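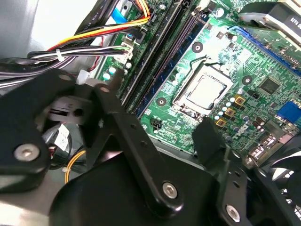 How many demonstrations before my arm stops embarrassing me?

I'm collecting teleoperated examples for a policy that's meant to work inside an old desktop PC, and I've reached the stage where I have plenty of data and very little learning. The shared model we started from is called Millura, and it was fine on tabletop blocks. A computer case is less polite. With the gripper down by the CPU socket there are mounting holes, a fan header and a clump of little capacitors all within reach of a finger, and cables across half the view. I've got 1,175 episodes so far.

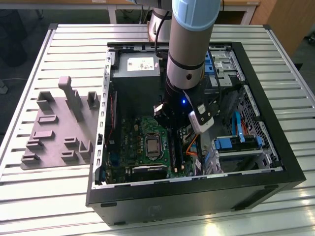
Most of those were recorded by me, on one tower, in one mood. The loss curve looks lovely. On the arm it drifts, hesitates, then commits to the wrong spot with total confidence, much like I do. Do I need more episodes, or different ones?
– Hauwa Afolabi

Adesuwa Obi
Different ones. We got to 1,799 on a similar job at Matdale before anybody looked at what was in them, and most were the same episode with the lights on. What helped was 100 new ones where the operator started from a bad position on purpose and recovered. Shift the case between takes. Turn it a few degrees. Swap operators too, as everyone has a favorite approach angle and the policy will learn yours.

Also check what your wrist camera can see at the moment that matters:
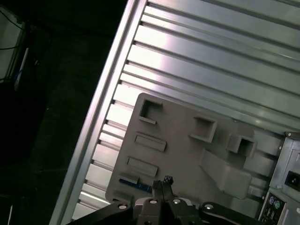

Wrist view, fingers pointed at the gray plate on the ribbed metal.

If you couldn't decide the next move from that view plus the fixed one, don't expect the model to. We threw out 200 episodes where the operator had been leaning over to peek – the arm did things for which there was no evidence in either video.

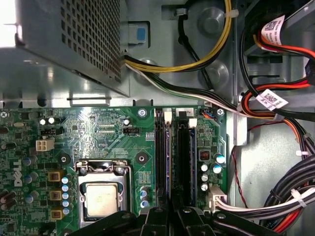 And label your failures instead of deleting them. You'll want them on Monday when someone asks why the success rate went down.

Eko
more data always worked for me

Adeyemi
Check your timestamps first. Mine were off between the two cameras and I spent all of November blaming the gripper.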